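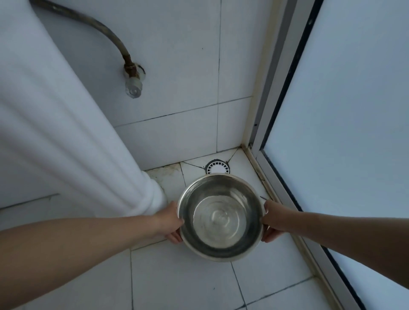

New stage comedy "The Second Key" opens in Surkbridge in October

Surkbridge, 18 June 2023. Govier Theatre announces the first production of "The Second Key", a new comedy in two acts by Dean Lockwood. The play will be shown in the small hall of the theatre in October, and after this it goes on tour to schools and community halls in the region.

The story is set in one night. Two brothers, who did not speak with each other for 22 years, receive the same letter from a lawyer. Each of them is told that he is now the only owner of their aunt's boarding house. Both arrive with a suitcase and with a key, and both keys open the door. There is also one guest in the house, Mrs. Fovby, who has paid her room until Christmas and has no plan to leave.

Dean Lockwood wrote the first version of the text as a short radio piece. For the stage he has added the role of Mrs. Fovby and a completely new second act, in which the brothers must cook a breakfast together for an inspector.

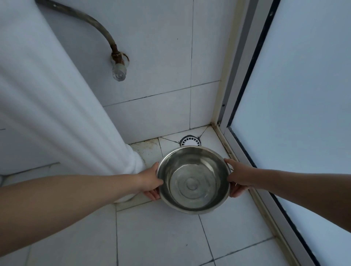 "I wanted to write about people who are angry for so long that they forgot the reason," says Dean Lockwood. "In the rehearsals the actors found many jokes that I did not know I wrote. I have kept most of them in the text."

The director is Cyril Rowbotham, who is known to the Surkbridge public from his production of "A Quiet Week" last season. He plays the older brother as well. "It is a difficult thing to direct a scene and to stand inside it," says Cyril Rowbotham. "My assistant is very strict with me, and I am thankful for this."

The music is played live by the Suominen trio on accordion, clarinet and double bass. The musicians sit on the stage during the whole evening and have a few lines to speak.

The performance takes 80 minutes without an interval. The small hall has 70 seats, which are not numbered, so we advise guests to come early. Tickets can be bought at the box office of Govier Theatre or by telephone, extension 518. Students and pensioners pay a reduced price.

Journalists who wish to visit a rehearsal or to speak with the author are kindly asked to contact the press desk of Govier Theatre. Texts of the play for review can be sent on request.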